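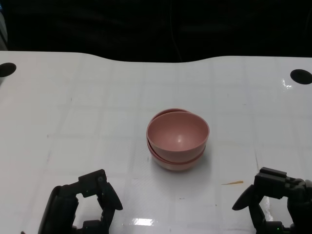 Photo: Ulises Grajales

Filed under: Kitchen and Crockery

Pink bowls back on the shelf at Flurgate

The pink bowls are back. Members who came to the July supper will remember that we ran short of anything deep enough for soup, and that the last few people through the door had theirs in mugs. The shop at Skemlow has now sent the replacements we ordered in spring, and they went into the kitchen this week.

They are a dusty pink with a matt finish, round and fairly deep, and they stack one inside another. We chose them over the white ones in the Edeck list for two reasons. The white ones had a wide flat rim which took up too much room in the cupboard, and they were also easily mixed up with the plates and bowls belonging to the playgroup, who use the same kitchen in the mornings. Anything pink is ours.

The order was for 20 bowls. With the 11 that survived from the old set, that gives enough for the Thursday lunch numbers we had over the winter, and for most of the evening events. The old ones are cream and will stay in use until they chip. Please put them on the lower shelf and the pink ones on the upper shelf, to the left of the kettle cupboard.

A few notes on looking after them.

Stack them when they are dry. If they are put away damp they hold on to each other and have to be prised apart, and that is how we lost two of the cream ones. If a pair does stick, stand the lower bowl in warm water for a few minutes and it should let go.

When you stack, see that the top bowl is sitting down squarely in the one below. A bowl that has gone in at a slant looks all right by itself, but put four more on it and the pile leans. Keep the piles to six.

Use the soft sponges and not the green scourers. The scourers leave grey marks on a matt surface and we have not found anything that gets them off. There is a packet of sponges under the sink, behind the bin bags.

They are not to go in the oven. The supplier says they can go in the microwave, but the rims get hot before the food does, so use a cloth.

The serving bowls have not come. Guo, who supply the larger sizes, had none in this colour and are expecting more in the autumn. Until then we will go on using the two big steel ones and the oval dish. The oval dish has a crack at one end, so dry food only in that, please.

We also still need ladles. There were three in the drawer at Easter and there is one now. If you took one home with a pan of leftovers, please bring it back to the next lunch and leave it on the draining board. The same goes for tea towels, particularly the blue checked ones.

The spare bowls money came from the plant sale, and what is left over will go towards a proper rack for the draining side. Ulises Grajales has the measurements and would like to hear from anyone who has a rack they no longer want. It needs to be no more than 300 mm deep or the window will not open.

The next supper will be soup again, with bread.

Posted August 3, 2006

Flurgate Newsletter | Contact the editor | Back to top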